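Kekeli Tsikata moved into her flat in Wemilstead in November, and she'll talk about the sink before anything else. "Two basins! I grew up with one and a queue of cousins."

The wide one is for soaking, the narrow one for draining, with a metal rack laid straight over it. 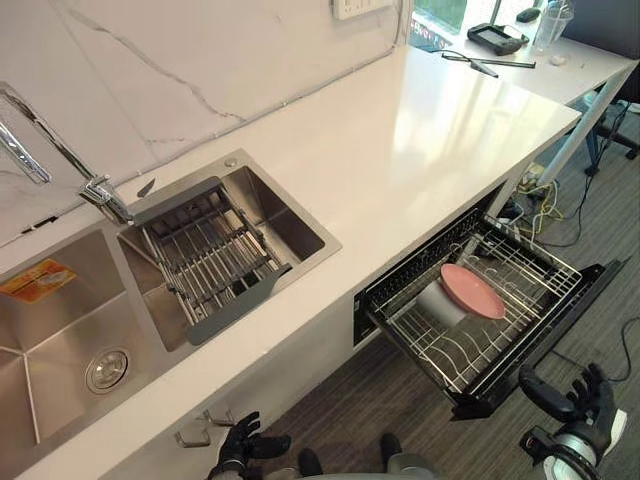
"I wanted the rack over the sink so the drips go where they should," she says. "My old one sat in a puddle on the worktop for 2 years."

She loves emptying the dishwasher too, and does it first thing with the radio on. Plates go away, then bowls, and cups come last, when the tea's nearly ready.
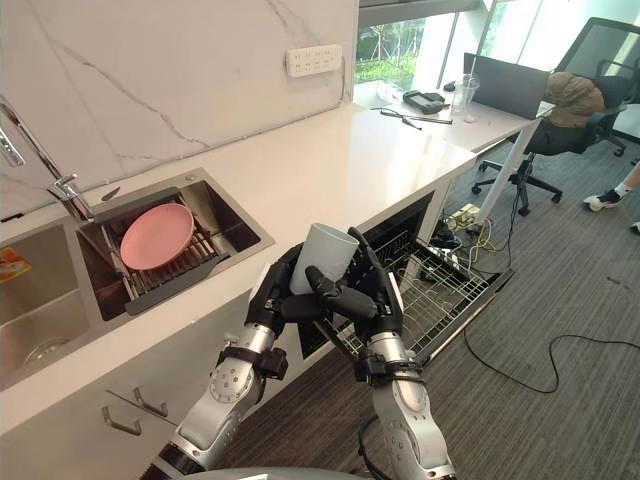

Her friend Edem Arthur, over from Brodby, prefers washing up by hand. "He'll do a whole Sunday lunch that way and enjoy it," says Kekeli. "I let him!"

Would she change anything? She thinks for a while. "More drawers. You can always use another drawer."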